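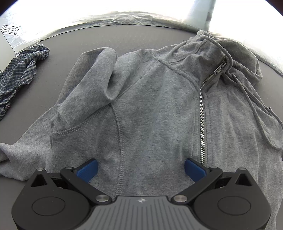

Dekcombe Residents' Forum
Shared Laundry and Building Services
Topic: Proposed change to laundry room hours and card fees

jbisgaard
Building representative, Feken House
Residents of Feken House have received notice that the laundry room will close at 9:00 p.m. beginning in January, and that the monthly card fee will be replaced by a charge for each load. The notice invites written comments before the change takes effect. I am opening this thread so that comments can be collected in one place and forwarded to the management office at Drirmont. Please state your floor and whether you hold a monthly card at present.
Jytte Bisgaard

fourthfloor_east
Fourth floor, monthly card holder. I object to the earlier closing time. I return from work at 8:15 p.m. and a full wash and dry cannot be completed in 45 minutes. Heavy cotton items, sweatshirts and towels in particular, require a second drying cycle in the older machines. The present closing time of 11:00 p.m. should be retained.

S. Koller
Second floor, no card. I respectfully take the opposite view. My bedroom is directly over the dryers and the noise carries until they stop. I have raised this with the office on two occasions. A closing time of 9:00 p.m. is in line with the quiet hours already stated in the lease.
Selina Koller

fourthfloor_east
The quiet hours in my copy of the lease begin at 10:00 p.m. Could Ms. Koller please indicate which section she is referring to?

S. Koller
Section 7, second paragraph. My lease was signed after the revision, which may account for the difference. I would accept 10:00 p.m. if the dryers were placed on rubber mounts.

unit_453
Unit 453, monthly card holder. My concern is the fee. The notice does not state the price per load. Without that figure, residents cannot judge whether the new arrangement will cost them more. I request that the office publish it before comments close.

jbisgaard
I have put that question to the office. The reply states that the price will be set once the contract with Pinheiro, the machine supplier, has been signed. I have asked that the comment period be extended accordingly.

pm_tenant
Third floor, no card. I support payment by load. I do one wash a week and have never found the monthly card to be worth the price. Those who use the machines most should pay the most.

unit_453
With respect, families with small children will bear the greater part of that cost. The notice was delivered to 85 households, and a number of them have three or more members.

pm_tenant
That is a fair point. A reduced rate after a set number of loads would meet it, and I would have no objection to that.

fourthfloor_east
I would also support a reduced rate. My objection to the closing time stands.

jbisgaard
Thank you. I will forward the comments on hours and on fees as separate items, together with the request concerning rubber mounts. The discrepancy between the two versions of the lease will be raised as well. Residents who prefer not to post may leave a signed note in the box outside the laundry room.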